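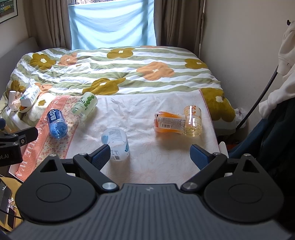

Slide 1. Five plastic bottles on a bed, before sorting.

Good evening, and thank you to the people of the Clallari tenants' room for the invitation. My name is Fidel Saavedra. I will speak for 14 minutes and then we have time for questions. Please stop me if I speak too fast.

(Leave slide 1 on the screen. Wait until the people at the back have sat down.)

My subject tonight is small: the drink bottles which we bring into the bedroom and do not carry out again. I started to think about it in February, when I moved to a smaller flat in Flernport and my bed became also my sofa, my desk and my dining table. I think many of you have the same situation.

Look first at where the bottles are. All of them are lying on their sides, on a sheet and a towel, with a flowered duvet under. A bottle on its side rolls when you sit down. It goes to the wall, then behind the bed, and you find it when you move out. So my first advice is to put a sheet or an old towel on the bed before you start to collect. You put everything on it, and the duvet stays clean.

(Point to the right side.) The clear bottle with the orange letter C still has a little yellow liquid inside. This is the kind I want you to notice. Before, I threw such bottles in the bag as they were, and the bag was sticky for 9 days. Now I take the ones with liquid first, directly to the sink. The orange one next to it looks filled, so it is a different decision: kitchen or fridge, and no sink.

Second advice: labels. In my building we must take off the label if it comes off easily. In your building the rule can be different, please read the paper near the bins. My neighbor Ha cuts the label with small scissors from top to bottom. I use my fingernail and I am slower.

Third advice: the small things. On the left there is a tissue pack and a little paper cup. If you take only the bottles, these stay on the bed, and in the evening you push them to the floor. I have one paper bag for them, and I fill it at the same time.

(Ask: who has a bottle next to the bed now? Wait for hands. Do not joke about it, last time one lady was embarrassed.)

About the time. When I do it each evening, it takes up to 90 seconds. When I wait for the weekend, I must also wash the towel.

(If there is time, tell the story of the Liton bag. My cousin sent me a folding bag from Liton with a hook for the door. I hung it on the bedroom door and the door did not close any more. Now it is in the kitchen, near the sink, and it works well there.)

Questions. Probably somebody will ask about caps, on or off. I leave them on, but I have to check the rule for this town before I answer. The room closes at 8, so please help me to put the chairs back.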